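Subject: Re: [makers-list] Two small arms on one rail, how are you keeping the bases put?
Date: 7 February 2023
List: Faltham Shared Workshop, robotics and automation

> Hello all,
>
> I have been reading the thread on the pair of arms at Faltham with
> great interest, as I am trying much the same in my spare room. Mine
> are screwed to a length of kitchen worktop and every time both of
> them swing inward together the whole lot shivers, and by the end of
> an evening one base has crept a few millimetres. Then all my taught
> positions are out and I start again.
>
> Did you bolt yours down or clamp them? And what have you done about
> the cabling? I have snapped two connectors at the wrist already and
> I am getting rather tired of soldering.
>
> Greetings from Ralville

Hello Ralville, and thank you for such a nice message. I meant to answer it properly last week but got the kettle on and then got the soldering iron on, and you know how that goes.

First of all, the creeping base. We had exactly the same trouble, and ours began life on a worktop too (an offcut from my sister's kitchen, and very handsome it looked). Wood is lovely stuff but it moves and it squashes under a clamp, and a small arm at full stretch has a surprising amount of pull on its base. What cured it for us was a length of grooved metal rail with both arms on the same piece. If the rail does shift, and ours has not so far, both arms go with it, so at least they still agree with each other. I can live with the pair of them being wrong together, but one being wrong on its own drives me up the wall.

To your question, we clamp, with a knob you can turn by hand. I did want to bolt them, but we were forever changing our minds about the spacing. Do mark the rail once you are happy, though. A scratch with a scriber will do, and I would put it on both sides of the plate. After that it takes me 4 minutes to get an arm back where it was, and most of that is looking for my glasses.

The taught positions we keep in a plain text file, one line each, and there are 64 of them at the moment. I check the first and the last every time we switch on. If those two land properly I trust the rest, and if they don't I go and put the kettle on again before touching anything. The little program that reads the file is called Bakero, and it is nothing grand, 1104 lines and half of those are me writing notes to myself. You are very welcome to a copy.

Now, cables and tubes. Your snapped connectors sound like the lead is too short, or tied too near the wrist. It feels wrong to leave a great floppy loop in the air, I know — I spent weeks making ours neat and tight, and the neater I made them the more they broke. Let the tube go up and over in a big lazy arch, tie it once on the upper link, and then let it wander down past the elbow with plenty to spare. Before you tie anything, move the arm by hand to the furthest corners it will ever visit and see where the slack wants to be. 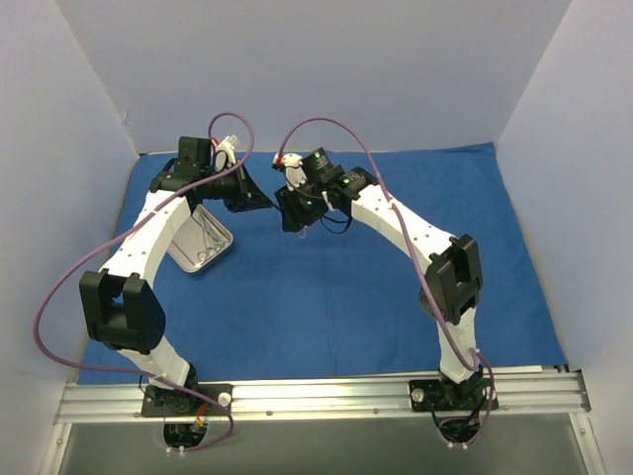
The other thing I would say is to practise the two of them meeting in the middle very, very slowly. We run at a tenth of full speed whenever the grippers are going to be close to each other, and only bring it up once the same move has gone through cleanly several times. I have a Koutsoukos power supply with a big red button on it, second-hand, and I keep my hand beside that button like a nervous driving instructor.

Do put a plain cloth down as well, something in one strong colour. It saves the tips when you get the height wrong, and it makes it so much easier to see what they are up to. Iron it if you can be bothered. I can't, usually.

As for wear, I would look over the wrist screws every 3000 moves or so if I were being good, and in practice I do it when I hear a click. A dab of the blue thread lock has helped, but only a dab, or you will be at it with a heat gun come September.

Do tell us how wide your worktop is and how far apart you have the bases now, and I will dig out our drawing and see whether the spacing would suit you. I have a spare bit of rail under the bench as well, a little bent at one end but perfectly good otherwise, and it is yours for the postage.

All the best from everyone at the Faltham bench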